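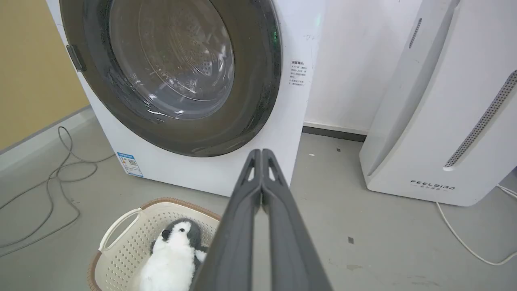

Support > Mobile arms > Setup and care > Gripper and wrist camera

Posted 3rd August by Yvonne Bainbridge

Setting up the Garnska arm for laundry work

These steps cover the two-fingered gripper and the wrist camera on the Garnska. Do them in order the first time you place the robot in front of a front-loading washer, and again after you change fingers.

Before you start

Put the base in hold and press the stop button. Move loose cables out of the path of the wheels, including the ones that run along the baseboard. The base will climb a thin cable and then report a position error that is hard to trace.

1. Clean the fingers. Wipe both inner faces with a damp lint-free cloth. Lint collects in the small cut-outs near the tips, and a dry toothbrush gets it out.

2. Check the finger screws. Snug is enough. If one finger moves when you push it sideways, take it off and look for a cracked mount.

3. Zero the gripper. Release the stop, open the Barua panel and choose Close, then Set Zero. The tips should meet evenly. Open to 80 mm and close again to confirm.

4. Clean the camera window and run the wrist calibration. Turn the room lights on first. A glass door and a steel drum both throw reflections, and the calibration card has to be held clear of them.

5. Teach the door. Park the base so the whole rim of the door shows in the wrist view with the fingertips below it. Mark the center of the glass, then the handle. Carol Pilkington marks the hinge side too - the panel does not ask for it, but it saves a retry later.

6. Teach the basket. Set it on the floor beside the machine, to the left if that is where your handle is. Mark the top edge all the way around. Use a soft toy as the first test item. It is easier to grip than a flat towel.

7. Set the swing limit. The door needs 180 degrees on some machines and less on others. Open it by hand and enter what you get.

Aftercare

Repeat steps 1 and 3 every 230 cycles. Replace the finger pads at 2000, or sooner if they look shiny. Pads ordered before May have the old hole spacing and will not fit.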